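Turnstead Guest House, room inspection checklist
Winter round, January 10, 2026
Inspected by Petronella Nkuna
Floors covered: ground and first

Marking: OK, FIX (needs work, room may stay open), CLOSE (room may not be let until cleared). Comments go under the item they belong to.

Entrance and stairs
Front door closes and latches by itself: OK
Mat lies flat: FIX
Comment: the corner nearest the radiator curls up. Tape is not a repair. Replace the mat.
Handrail firm along its full length: OK
Stair lights, both switches: OK
Exit sign lit with the main power off: OK

Smoke and carbon monoxide alarms
Test button sounds in every bedroom: FIX
Comment: Room 4 chirps every minute or so. New battery ordered. The alarm itself is past its replacement date in April and should be changed at the same visit.
Hallway alarm heard with bedroom doors shut: OK
Boiler cupboard alarm present and in date: OK

Bedrooms
Window opens and locks: OK, except Room 2, where the catch is stiff
Window limiter fitted on upper floor: OK
Bed frame bolts tight: FIX
Comment: Room 6, foot end, left side. Tightened by hand during the round. Needs a proper wrench.
Mattress and pillows checked at the seams for bedbugs: OK
Comment: pillows were checked with the case on and again with it off. Nothing found in any room.
Lamp cords free of cracks and not run under the rug: FIX
Comment: Room 3 cord runs under the rug. Moved.
Closet rail holds weight: CLOSE for Room 5
Comment: the bracket has come out of the wall on one side. Clothes are to be kept off the rail and laid on the bed or hung on the door hook until the bracket is plugged and screwed again. The same goes for anything on a hanger that comes back from the laundry. 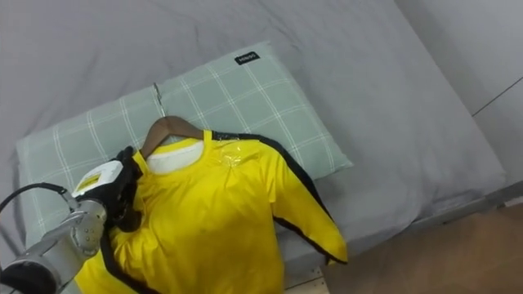
Oratile Pretorius asked why a loose closet rail should close a room when a loose bed bolt does not. Her point was that guests sit on beds and only hang shirts on rails, and that Room 5 is the one people ask for.

The mark stands. The rail in Room 5 is a steel tube at head height and the remaining bracket is carrying all of it. The bed in Room 6 was steady after tightening. If the bracket is fixed before the next booking, the room can be opened the same day with a signature from Akash Vishwakarma.

Bathrooms
Hot water at the basin not above the limit on the card: OK
Ground fault outlet trips and resets: OK
Shower mat grips: FIX
Comment: Room 2 mat has lost half its suction cups. Throw out.
Fan runs and clears steam: OK
Grab bar, Room 1: OK

Kitchen and laundry
Fire blanket in its holder: OK
Extinguisher gauge in the green: OK
Dryer lint trap clean: FIX
Comment: cleaned on the spot. The log has no entry for the last 10 loads. Fill it in.
Dryer duct clear to the outside wall: OK
Cleaning products in the locked cupboard: OK

Spending approved for this round: 564, of which 79 is for the Room 5 bracket and fitting.
Next round: April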